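Date: Oct 14, 2019
From: Janelle Dela Peña
To: robotics club list

Gun-woo So wrote:

> Two things before I lose my weekend to this. First, can we please
> agree on what "table setting" means? The rules for the February
> event say the robot has to put a plate and a cup on a covered
> table, and then they stop, as if the writer had gone to lunch.
> What cloth? What plate? Does the cup have to be standing at the
> start? Florante says always standing, Siamak says we should
> assume the worst, and I have written code for neither.
>
> Second, I would like to vote for getting rid of the tablecloth in
> practice. Half of my runs die because the fingertips snag it, and
> then the whole dinner goes for a ride. We could put it back in
> January.

Gun-woo, all,

I wrote to Graça Coelho, who is running the event for Tevholm this year, and she answered the same afternoon, which I took as a bad sign. The cloth stays. It can be any color and can have a border. The plate can have any print on it. The cup can start on its side, and "teams should not rely on its orientation." So Siamak wins that one and may be smug until the next meeting.

On your second point, no. I know the cloth is annoying. Last year we practiced on bare board until the final week and then spent that week finding out that our height estimate was junk on anything soft. I don't want to repeat it. If a run snags, log it, fix the cloth and go again. The log is the folder called Disomel on the shared drive (Florante named it, don't ask me).

Some things I'd like done before the next build night:

The cup. The grasp planner still believes that every cup in the world is upright. Siamak, you have the side grasp half working on your branch. Please merge it even if it's ugly. The pale purple cup is the one to test on, as it rolls the least and has already been dropped by everyone.

The plate. Approaching from above does nothing for us, we just press on the middle and feel important. Gun-woo's idea of sliding one finger under the rim is better, but the fingertips are too blunt for it. They're also getting chewed up at the corners. Florante has the file for a thinner tip and 70 grams of filament left on the good spool, so please don't print any more keychains.

The camera. Shiny plates blow out under the bench lights and the segmentation then decides the white center is a hole. Try lowering the exposure before anyone retrains anything. We have 3,000 labeled frames from the old setup and I labeled far too many of them myself to watch them get thrown out over a lamp.

Money. Vullik will cover the entry fee again if we put their logo on the base. Ignacio, our poor arm, already has more stickers than a laptop in the physics lounge, but I said yes.

Gun-woo, if you want to keep one bare-board config for checking calibration, fine – just don't report success rates from it. I've seen those slides.

A wrist view is pasted at the bottom so we're all arguing about the same layout. If your detector can't find both objects in it, start there.

Janelle
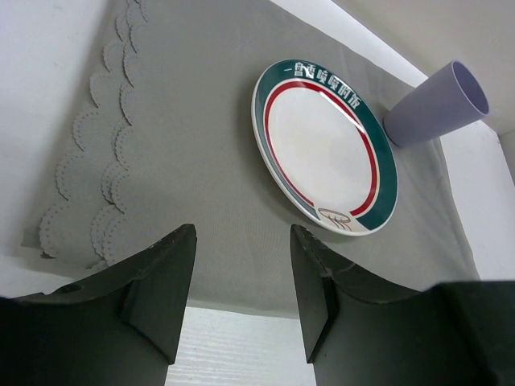 Wrist camera: plate on the gray cloth, cup on its side.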